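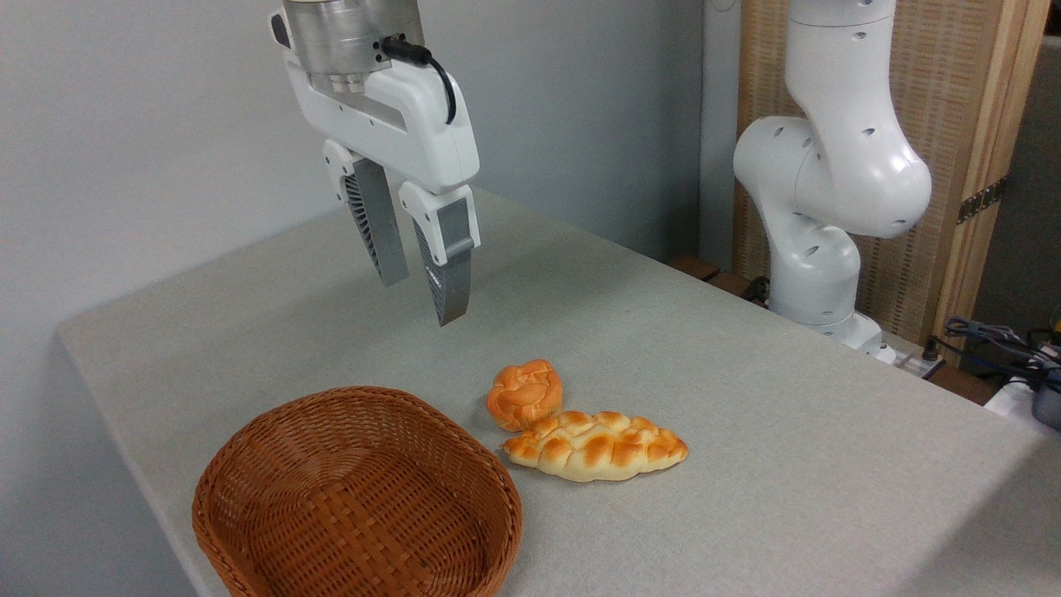

Montserrat Ventura pregunta si una cesta de mimbre puede lavarse con agua del grifo y jabón, o si conviene limitarse al paño, porque ha oído las dos cosas en el mismo taller. La respuesta depende del estado del tejido y del acabado, y ambas opciones se tratan en los apartados siguientes.

Limpieza y conservación de cestas de mimbre de uso doméstico

La presente guía ha sido elaborada por el servicio de orientación doméstica de Curia para las personas usuarias de sus talleres de ordenación. Se refiere a cestas pequeñas y medianas de tejido cerrado, sin forro y sin asas metálicas, como la cesta rectangular de esquinas redondeadas y borde grueso que aparece al inicio. No es aplicable a muebles, cunas ni piezas antiguas, para las que deberá consultarse la ficha 643.

Material necesario

Un cepillo de cerdas blandas, preferentemente de brocha larga
Un pincel fino y seco para los cruces del tejido
Dos paños de algodón que no suelten pelusa
Jabón neutro líquido
Un recipiente con agua tibia
Una toalla clara
Aspirador con boquilla de cepillo (opcional)

Paso 1. Vaciado y revisión

Retírese todo el contenido y colóquese la cesta sobre una mesa despejada y bien iluminada. Compruébese el borde en todo su recorrido, presionando con suavidad con el pulgar. Un borde que cede o cruje indica que la fibra está reseca o que se ha soltado un remate. En ese caso debe pasarse directamente al apartado de reparaciones menores.

Revísese después el fondo por dentro y por fuera. En los tejidos cruzados, el polvo se acumula en los ángulos donde las varas pasan unas por encima de otras, y la suciedad del interior suele ser más compacta que la de los costados.

Paso 2. Limpieza en seco

Póngase la cesta boca abajo y golpéese la base con la palma abierta. A continuación, cepíllese siguiendo la dirección de las varas, primero en horizontal y luego en vertical. El pincel se reserva para las esquinas y para la parte inferior del borde. Si se utiliza aspirador, debe seleccionarse la potencia mínima.

La mayoría de las cestas destinadas a guardar ropa blanca, correspondencia o utensilios secos no requiere más que este paso, repetido una vez al mes.

Paso 3. Limpieza con paño húmedo

Disuélvanse unas gotas de jabón neutro en el agua tibia. Mójese el paño y escúrrase hasta que deje de gotear. Se trabaja por zonas: interior, costados, borde y base. Cada zona se repasa con el segundo paño, humedecido solo en agua, antes de comenzar la siguiente.

El lavado bajo el grifo queda reservado a las piezas sin barniz ni tinte que hayan contenido alimentos y presenten restos pegados. Debe ser breve, con agua tibia y sin remojo. Las cestas teñidas pueden desteñir; pruébese antes en un punto poco visible de la base con el paño blanco.

No deben emplearse lejía, amoniaco, estropajos ni lavavajillas.

Paso 4. Secado

Apóyese la cesta sobre la toalla, primero boca abajo y después de lado, en un lugar ventilado y a la sombra. El secado completo requiere 26 horas en las condiciones de nuestros talleres. La cercanía de un radiador o el uso del secador de pelo deforman los costados y abren el borde.

Mientras la fibra conserva algo de humedad es posible corregir una deformación leve. Rellénese el interior con una toalla enrollada, déjese así hasta el día siguiente y retírese con cuidado.

Reparaciones menores

Las puntas sueltas se humedecen, se reconducen bajo la vara contigua y se sujetan con una pinza de ropa hasta que estén secas. Si la punta es demasiado corta, se fija con una gota de cola blanca. Las astillas se cortan a ras y se lijan con grano fino. Cuando haya más de 5 varas rotas en un mismo costado, se recomienda acudir a un cestero.

Uso y almacenamiento

Guárdese la cesta en posición horizontal y sin peso encima. Las cestas del mismo modelo pueden encajarse unas dentro de otras si se intercala un papel. Evítense los sótanos y los armarios bajo el fregadero. Para contener fruta o pan, colóquese un paño en el fondo y cámbiese con frecuencia.

Ante la aparición de moho, sepárese la pieza de las demás y cepíllese al aire libre con mascarilla. Si la mancha reaparece tras el secado, la cesta debe desecharse.

Las consultas sobre esta guía se atienden los viernes por la mañana en el mostrador de Curia. Revisión del texto: Efraín Usuga y Jairo Cabrera. Ficha relacionada: 19, Cajas y bandejas de fibra vegetal.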